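How to Put Together a Music-and-Film Night at Home (and Have People Stay to the End)

Posted 2024-06-15 in Film & Music, How-To

I've been running little movie nights for years, and the ones people still bring up are always the ones built around music. Concert films, musicals, silent movies with a new score, that odd drama where the band plays itself. So I finally wrote down how I do it, start to finish. It's long, sorry! Skip to the part you need.

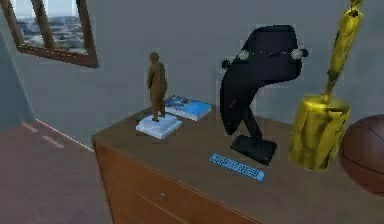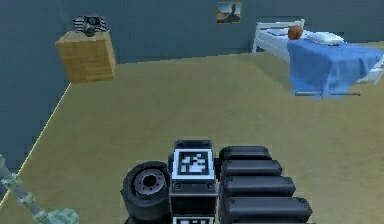
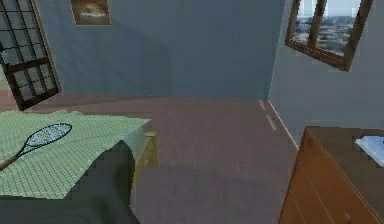
Leokadia Wieczorek
Contributing writer, film and music

Step 1: Pick one thread and hang everything on it

The first time I tried this I just picked three films I loved. One was a punk documentary, one was a sweet old musical and one was a very slow drama about a cellist. Everybody was polite. By the cello film I had two people left and one of them was asleep.

What I do now is choose a thread first. It can be really simple: films where somebody is recording an album, films set in one night, films with an accordion in them (I've done this, it was great). Write the thread at the top of a page and then list anything that might fit, including short films and music videos. Don't judge yet. You want a long messy list you can cut down.

If you're stuck, start from a record you already love and look up whether any of those songs ended up in a movie. That's how I found my April program. I was playing a Dimano album to death, saw that one of the tracks turned up over the end credits of a short called Prunine, and the whole evening grew out of that short.

Step 2: Cut it down to a feature and two or three shorts

One feature is plenty. I know, I know, double bills are romantic. But people have to get home, and the talking afterward is half of why they came.

My usual order goes like this:

A short, under ten minutes, loud or funny
Another short, quieter
A break for drinks
The feature
One music video or live clip to finish, played while people are already getting up

The short at the top is there to soak up the late arrivals. Never put your favorite one first! Somebody will be looking for the bathroom during it.

When you add up the running times, add the break too, and then add another 30 minutes on top of that. I've never once come in under.

Step 3: Check that you're allowed to show it

If it's you and some friends in your living room, you can generally play a disc or something you rent and not think too hard. Once you put up a poster, invite the public or charge at the door, it's a different thing and you need permission for a public screening. The rules depend on where you live, so look them up before you print anything.

For shorts, I write to the filmmakers directly. Keep the email brief. Say who you are, when the night is, how many people are likely to come, whether anyone's paying, and ask for a file. Small filmmakers are usually so happy that somebody wants to play their work. The director of Prunine sent me a better file than the one I'd asked for, plus a note about the band that I read out loud before we started.

Music videos can be trickier, because the label may have a say as well as the director. Ask both, and ask early.

Step 4: Get the sound right before you fuss over the picture

I feel strongly about this one. People will put up with a washed-out picture for two hours, but if they can't make out the singing they'll be on their phones before the first chorus.

You don't need anything fancy. A pair of ordinary stereo speakers placed on either side of the screen, at about ear height for someone sitting down, beats the tiny speaker inside a projector every single time. Pull them a little away from the wall if the bass sounds boomy. If you've only got one speaker, put it right under or behind the screen so voices come from where the faces are.

Then do this, in this order:

Turn off every "enhancement" setting you can find. Stadium mode, night mode, all of it.
Play a scene with plain talking and set the volume so you can follow every word from the back seat.
Play the loudest song in the feature. If you wince, come down a bit.
Go back to the talking and check that it still works.
Write the number on a sticky note and put it on the remote.

Do that for each film. Shorts come from all over the place and the levels are never the same. My second night, I went from a whispery animated short straight into a brass band and somebody yelped. Now I have a sticky note for every title.

If you're using wireless speakers, check the lip sync too. Watch somebody play drums on screen, up close. A delay you'd never catch in conversation is horribly obvious when a stick hits a snare. Most players have an audio delay setting buried in a menu, but a cable is easier if the cable will reach.

Step 5: Dark room, soft room

Sound bounces off hard things. Curtains, rugs, cushions and actual human beings all help, so a room that sounds echoey when you test it alone will calm down once it's full. Don't go overboard fixing it the night before.

For the dark part, hang whatever you have over the windows, or start later. In June I start later. Leave one small lamp on low near the door so people can get out without stepping on anybody.

Step 6: Write a program note

One page, one side. I list the titles in order with the director, the year, the running time and who made the music. That last bit gets left off so often and it drives me up the wall! If a songwriter carried half the film, put the name right there next to the director's.

Then I add two or three sentences per film. I try to give people one thing to listen for. For the feature that night, Zervas, I wrote that the main theme comes back four times on different instruments, and to see if they could catch the version on the toy piano. People loved having a job to do. There was some competitive whispering.

Skip the plot. If they're sitting in your chairs, they're already going to watch it.

Step 7: The introduction

Keep it to two minutes. Say hello, say what the thread is, say when the break comes, say where the bathroom is. If you have a note from a filmmaker, read it. Then sit down. I used to give a proper little lecture, with index cards, and I could see people's faces slide.

Step 8: The break

I play music from the films during the break, quietly, on a separate playlist I've made beforehand. Make it longer than you need so it doesn't run out and start throwing ads at everyone.

Serve things that don't crackle. Soft cookies, grapes, cheese cut up small. Chips go away before the feature starts — I'm not kidding, I physically remove them.

Step 9: Talk about it afterward

You'll want a question ready, and "so, what did everyone think?" is a bad one. It gets you a lot of nodding. Ask something small and particular. Where did the music stop? Did you believe she could play? Would the ending have worked without the song? With Zervas I asked whether the singer was acting or just being herself, and we were still going when the last bus left.

Expect disagreement about performers who are musicians first. Some people hear a flat line reading and switch off, and others find it charming. I'm in the second group, mostly. An untrained actor who can really sing will often do something in a song that a pro couldn't fake, and I'll take a couple of stiff kitchen conversations in exchange.

Step 10: Say thank you

Within a day or two, write to everyone who lent you a film. Tell them how many came and one thing somebody said about their work. I also send the group a list of everything we played, music included, with wherever it can be bought. After the April night a friend ordered the whole Dimano back catalog, so I feel like I did my bit.

A few quick things people ask me

How far ahead should I start? Six weeks if you're writing to filmmakers. Two if it's all stuff you own and it's only friends.

Subtitles for songs? Yes, if the file has them. Check that they're readable from the back, and check they don't vanish during the musical numbers, which happens more than you'd think.

Should I let people sing along? Tell them up front which it is. I did one sing-along night with a musical from Purnau and it was chaos and I'd do it again tomorrow. But for a first night, I'd keep it quiet.

What if the file won't play? Have it on a second drive, and try the whole thing on the same machine you'll use that evening, all the way to the credits. The one time I only tested the opening, it froze in the middle of the last song.

Next month's thread is films with choirs in them, and I'm two shorts short. If you know a good one under ten minutes, leave it in the comments.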